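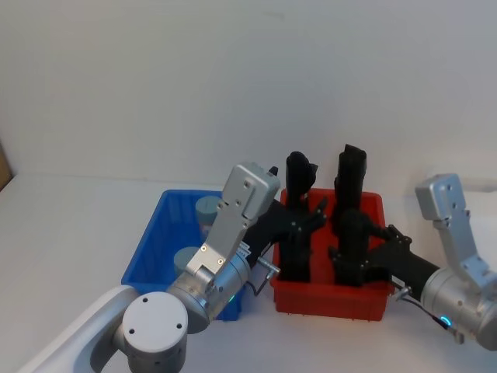

Drundovell 桌面分拣记录 数据说明

版本:第 6 版
维护:Flerard 整理组
语言:中文(字段名为英文)

概述

Drundovell 收录桌面物品分拣与归箱的记录。任务内容是把小件物品按类别放入并排摆放的敞口塑料箱,箱体以颜色区分。本说明涉及物品、箱体、摆放规则、目录结构和标注字段,不涉及采集设备,设备参数见同目录下的 hardware.txt。

数据集分为 7 个子集,每个子集对应一种物品组合。子集之间不共享物品编号,合并使用前需要先运行重编号脚本。

桌面与背景

桌面为白色,背景为米白色素墙。墙面不贴标识,不挂物件。墙与桌面的交界线应保持在画面中部偏上的位置,偏移过大的记录会在质检时标为 bg_shift,保留但不进入默认划分。

背景一侧可能露出板材或纸板的局部,颜色为棕色。此类物体不属于任务对象,不标注,不计入干扰物。需要纯净背景的使用者可按 side_object 字段过滤。

箱体

箱体为敞口矩形塑料箱,侧面带竖向棱纹。常用颜色为蓝色和红色,两箱并排放置,长边方向大致一致。默认摆法为蓝箱在左、红箱在右,以正对桌面的视角为准。左右互换的记录存放在 swapped 目录,标注中的 bin_order 取值为 RB。

两箱之间允许贴合或留缝,缝宽不超过 10 毫米。超出时记录仍然有效,但 bin_gap 字段须填写实测值。箱体不加盖,不垫衬纸,箱内不设隔板。

箱体在桌面上的绝对位置不固定。第 4 版之前要求箱体对齐胶带标记,后来取消了这一要求,旧记录中桌面残留的胶带痕迹未作处理。

物品

物品按外形分为两大类。

罐状物(class_id: can):圆柱形,平顶,浅灰蓝色。外观类似带盖的罐子。记录中一律视为封闭容器,不打开,不区分内容物。

黑色立放物(class_id: blk):高度明显大于宽度,哑光黑色,顶部形状有差异。部分样品顶部偏圆,部分顶部较方,高度也略有不同。这一差异记入 top_shape 字段,取值为 round 或 square。材质未作检测,material 字段统一填 unknown,请勿根据外观自行补填。

其余物品见 items.csv,共 14 个编号。其中由 Nindotetti 提供的一批尺寸偏差较大,已在备注列注明。

归箱规则

1. 罐状物归蓝箱,黑色立放物归红箱。
2. 物品放入后保持直立。倾倒的物品不扶正,posture 填 fallen。
3. 同箱物品之间不要求等距,可以前后错开,也可以左右并列。
4. 物品顶部高出箱沿属于正常情况,不视为放置失败。
5. 物品搭在箱沿上且底部未接触箱底的,placed 填 false。
6. 放错箱的物品不更正,按实际所在箱填写 bin_color,另将 match 填为 false。

目录结构

drundovell/
 items.csv
 bins.csv
 hardware.txt
 default/
 swapped/
 notes/

每条记录为一个独立文件夹,内含图像序列和 labels.json。文件夹名由子集编号与流水号组成,流水号不连续,缺号为质检剔除所致,不再补录。

标注字段

object_id:物品编号,对应 items.csv
class_id:物品类别
bin_color:所在箱颜色,blue 或 red
bin_order:BR 或 RB
bin_gap:两箱间距,单位毫米,贴合填 0
posture:upright、fallen 或 leaning
top_shape:仅用于 blk 类
placed:是否接触箱底
match:类别与箱色是否对应
occluded:遮挡程度,取值 0 至 3
side_object:画面边缘是否有非任务物体

遮挡按可见轮廓估计,由人工填写。箱体被遮挡与物品被遮挡分别记录,前者写在 bins 节点下。箱体前侧大面积被挡而箱内物品顶部可见时,物品的 occluded 不因箱体遮挡而上调。

leaning 与 upright 的界线为倾斜约 10 度。目测难以判断时填 upright,并在 comment 中注明。

划分

默认划分按子集进行,不按单条记录随机抽取。同一子集内箱体与物品重复出现,随机抽取会使测试部分与训练部分高度相似。划分清单在 notes/split.txt 中,请使用与数据版本一致的清单。

已知问题

罐状物颜色与蓝箱同属冷色,光线偏暗时边缘不易分辨,罐体下半部的轮廓标注误差偏大。

黑色立放物表面反光弱,两件紧邻时中间的分界线常常看不清。早期标注曾把相邻两件合并为一个对象,第 5 版已改正大部分,swapped 目录中仍有残留。

posture 字段在 Sârbu 标注批次中缺少 leaning 取值,该批次的倾斜物品全部记为 upright。可通过 batch 字段筛除。

bins.csv 中红箱的外沿宽度录入有误,以 labels.json 中的数值为准。

使用限制

数据仅供研究使用,不得用于推断物品品牌或内容物。再分发时须保留本说明及 notes 目录。修改过标注的版本应更换名称,并在说明中列出改动字段。

更新记录

第 6 版:新增 side_object 字段;重写归箱规则第 5 条。
第 5 版:拆分误合并的黑色立放物标注。
第 4 版:取消箱体对齐胶带标记的要求;增加 bin_gap。

第 3 版及更早的更新记录见 notes/changelog_old.txt。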